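Kinsella Folding Utility Trailer – used, title in hand
Listed Feb 8, 2023
Price: $1,680
Local pickup in Clernthorpe, or ask me about delivery

Text is the fastest way to reach me, evenings especially. If the ad is up, the trailer is still here!
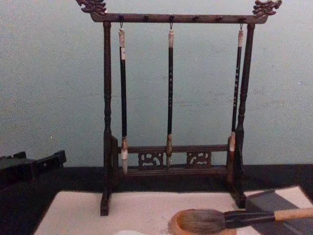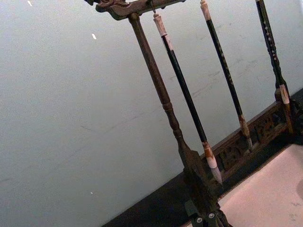 Carved wooden calligraphy brush rack.

So, up for sale is my Kinsella folding trailer, and I'm a little sad to see it go. I bought it new and have pulled it behind a hatchback, a small SUV and now a pickup, and it never gave any of them a hard time. I have a full-size bed these days and the trailer mostly sits folded against the garage wall, so I'd like it to go to someone who'll use it.

It has a galvanized frame, a plywood deck and fold-down rails on both sides. The tailgate lifts out completely, so you can slide long stuff straight in from the back. When you're done, the deck folds in half and the whole thing stands up on its own casters (this is the part everyone likes). One adult can do it. I do it by myself all the time, and I'm not a big person. Pull the pins, lift from the tongue end, let the back half swing under, pins back in. Keep your fingers clear of the hinge the first few tries.

The tag on the tongue says 800 pounds max load and I have stuck to that. Mulch, a riding mower, a couch, a truly silly amount of firewood, all fine. Please don't buy this to move a car engine and a pallet of tile on the same trip. It tows straight with the weight a bit forward of the axle and gets wiggly if you pile everything at the back, same as any light trailer.

What I've done to it

New tires last November, Feltosik all-season trailer tires, with the old wheel kept as a spare. The spare holds air but it's the original rubber, so think of it as a get-you-home tire. Wheel bearings were cleaned and repacked at the same time. I also swapped the coupler for a Drirnel latch-style one that takes a 2 inch ball. The factory coupler worked, but you needed three hands and some bad language to get it closed in cold weather. The Drirnel just drops on and clicks.

Lights are LED and they all work. I rewired the left side after a squirrel got into it, and the new run is in plastic loom, which the squirrels have ignored so far. Plug is a flat four-pin. If your car has a round plug you'll need an adapter, and any auto parts counter will have one.

What's wrong with it

I'd rather you hear it from me than drive out and be annoyed. The plywood deck is gray and has a soft spot near the front right corner. It's a little bigger than my palm. It doesn't flex under a mower wheel but it will need a new sheet sooner or later. There's a dent in the right fender from a mailbox (my fault, the mailbox is fine). One of the casters squeaks and pulls to one side, like a grocery cart. There's surface rust on the bolt heads and on the safety chains, nothing on the frame itself. The jack handle is a replacement and doesn't match.

What comes with it

- Trailer, tailgate and all side rails
- Spare wheel and a lug wrench that fits it
- 3 ratchet straps, used but not frayed
- Cargo net, has one torn corner
- Owner's manual and my receipts for the tires and coupler
- A coupler lock with both keys

Ball mount is not included – it's staying on my truck. If you need to borrow one to get home, bring your own ball and we can talk.

Towing it home

Please come with a hitch and working trailer wiring. I'll help you hook up and we'll walk around and check the lights together before you leave. It's registered in my name, clean title, no loan on it. The plate stays with me, so look into a temporary tag before you come. We can meet at my bank if you'd feel better doing the paperwork there.

Price is $1,680. I'll listen to offers in person once you've had a look, but I'm not going to haggle by text, and "what's your lowest" won't get a reply. Cash or cashier's check. No trades unless you have a nice aluminum truck toolbox, in which case send me the measurements!

Delivery within 30 minutes of Clernthorpe is possible for gas money if you pay in full first. No holds without a deposit. First one here with the money takes it home.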